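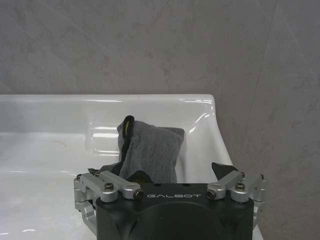 Sekov puts its washroom robot on a service plan, screws included

Stondport, Friday, September 7, 2018 - Sekov has published the full care routine for its washroom cleaning cell at the Resen conference centre, on the theory that customers who have bought a machine to wipe basins would like to know who wipes the machine.

The answer is a technician with a hex key, a soft brush and a modest amount of patience. The routine was drawn up with the maintenance firm Gebreyes after the cell had logged 1,342 basin wipes, most of them spent discovering new places for towel fluff to go.

Fluff is the main enemy. A terry towel is good at cleaning porcelain and equally good at shedding into the finger joints, so the new plan has the pivots brushed out at the end of every shift. The finger pads are checked for wear and wiped down. The black screws on the finger links are tested for tightness every 14 days, a job that used to be done whenever something rattled.

The plan also covers the towel itself. It must be folded into an upright bundle and pinched near the base, with enough cloth standing above the fingers to keep metal away from the glaze. Cloths with loose hems are retired. The camera at the wrist is cleaned last, by which time the technician has usually put a thumb on it.

Setting up at a new basin takes 11 steps. The arm is taught the height of the rim, the slope of the bowl and the curve at each corner, then run at low speed with a dry towel. Corners get a second pass. Glossy porcelain throws back a good deal of light, and in May the cell spent one whole morning politely avoiding a reflection. Lighting is now checked before teaching begins.

"We promised a robot that would take care of the sinks," Sekov said in a statement. "We were a little quieter about the brushing."

The service plan is available now to all Sekov washroom customers. Spare finger pads and screw sets are held at the Stondport depot - towels are not supplied.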